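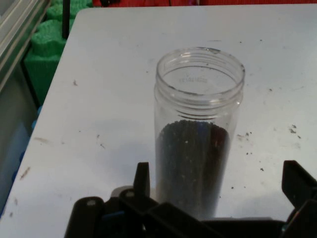
Jar Handling Starter Cell, Bench Version

Filed under: Equipment > Benchtop Automation > Grippers and Cells

3 min read

The Rallar bench cell is sold by Jarham for picking up, moving and emptying open containers of seed, pellets and other dry granular goods. It is meant for labs and small packing rooms planning a first purchase.

What to budget for

The arm, gripper, wrist camera and controller ship as one order. The table is separate. Any flat, rigid top will do, and a light-colored one makes stray grains easier to spot. Allow 7 weeks for delivery and 11 working days for setup and training.

Spare finger set: $469
Annual service plan: $2000

Fingers wear faster with gritty material. Order one spare set with the cell.

Before you ask for a quote

Send us the outside diameter of your container at the body and at the neck, the filled weight, and whether the lid is on or off. Clear plastic jars can be handled but need extra setup time for the camera. Open jars will spill a little, so plan for a brush or a small vacuum at the bench.

Quotes come from our Burkholm office and hold through the end of October.

We use cookies to remember your quote list and measure site traffic. Accept all | Manage settings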